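Wesness Reading Panel Notes

A set of 562 short reader responses to novels for teenagers, written by members of school and library book groups. The responses cover 15 books. Each book was read by at least 2 groups, and each response is stored as one row. 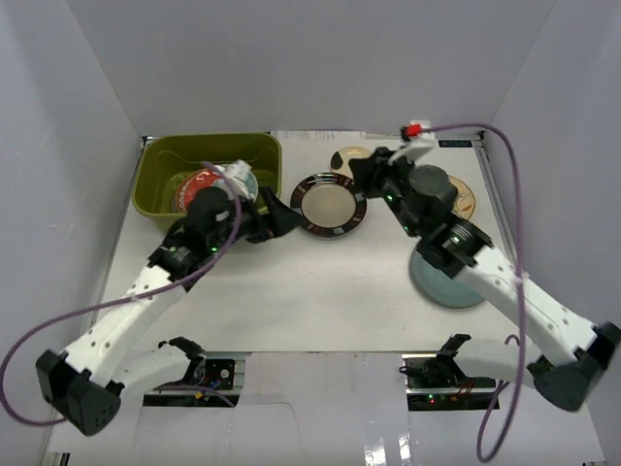 Skomia Library Service, Young Readers Team

What is in the files

responses.csv has the text of each response, the book code, the group code and a star rating out of five. books.csv gives title, publisher, page count and genre for each code. The Nesau group wrote by hand, so its rows were typed up later and keep the original spelling. Where a word could not be read it is marked [?].

There are 6 genre labels. A book has one label only, even where readers disagreed. Two titles from the Manolakis list were first entered as fantasy and moved to horror in February; older copies of books.csv still have them under fantasy.

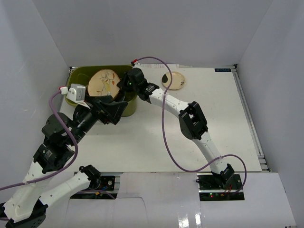
Round decorated plate in a green plastic basin.

Known problems

Ratings are missing for readers who gave up before the end. Please don't treat a blank as zero. Some responses give away the ending, and these are not flagged. Groups chose their own books, so the popular series get far more rows than the stand-alone novels.

Names, ages and schools have been removed. Names of characters have been left in.

Use

Free for teaching, library work and research. Please credit the Wesness Reading Panel and say which version you used. Corrections can be sent in as a list of row numbers with the new text beside each one.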